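5 Preparing a load

Read this section before first use of the Studholm 227 heat-pump tumble dryer. Installation and electrical connection are covered in sections 2 and 3.

5.1 Checking the care label

1. Find the care label on each item. On blankets and throws it is normally sewn into a side seam or a corner.
2. Look for the square with a circle inside. One dot means low heat, two dots mean normal heat.
3. If the symbol is crossed out, do not dry the item in this appliance.
4. If the label is missing, use programme 9 (Air Only).

Note: Plush and fleece made from man-made fibres must be dried on low heat. High heat flattens the pile, and the pile will not recover with washing.

5.2 Sorting

Dry blankets separately from towels and cotton bedding. Cotton sheds lint that clings to plush and is difficult to remove. Items fitted with zips or hooks should be fastened and turned inside out.

Check pockets and folds, and lay large items out flat before loading. Small litter such as sweet or snack wrappers is easily missed in a deep pile. Foil and plastic film can soften on the drum wall or be drawn on to the lint filter, where they reduce the air flow.
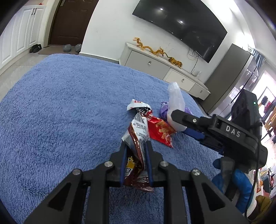
Fig. 5.2 Snack wrappers on a plush blanket. Remove before loading.

CAUTION: Do not dry items that have been in contact with cooking oil, paraffin, wax or hair products unless they have first been washed in hot water with extra detergent. Oil residues can ignite.

5.3 Loading the drum

1. Open the door fully until the hinge catches.
2. Shake each item out. Do not load it rolled or knotted.
3. Place one large blanket in the drum, or two small throws. Leave a hand's width of free space at the top.
4. Make sure no fabric is trapped between the door and the seal.
5. Close the door. The lamp beside the dial turns green.

If the lamp stays amber, see fault code 915 in section 11.

5.4 Choosing a programme

Turn the dial to programme 6 (Blankets). The drum reverses direction every 200 seconds to stop large items from winding into a ball. To change the dryness level, press the Level key before pressing Start. The setting is kept for the next cycle.

Note: On machines supplied before May 2019, programme 6 is marked "Bulky". The cycle is the same.

5.5 After the cycle

1. Remove the load promptly. The drum turns at intervals for 30 minutes if the door is not opened.
2. Pull out both parts of the lint filter and clear them by hand or with a soft brush.
3. Empty the water tank unless the drain hose is fitted.
4. Refit the filter with the arrow facing the drum.

CAUTION: Never run the appliance without the lint filter in place.

Spare filters (part LV-6) may be ordered from Lovach Spares, Noltley.

Section 5 revised July 2019. Technical editor: Ruth Rudd.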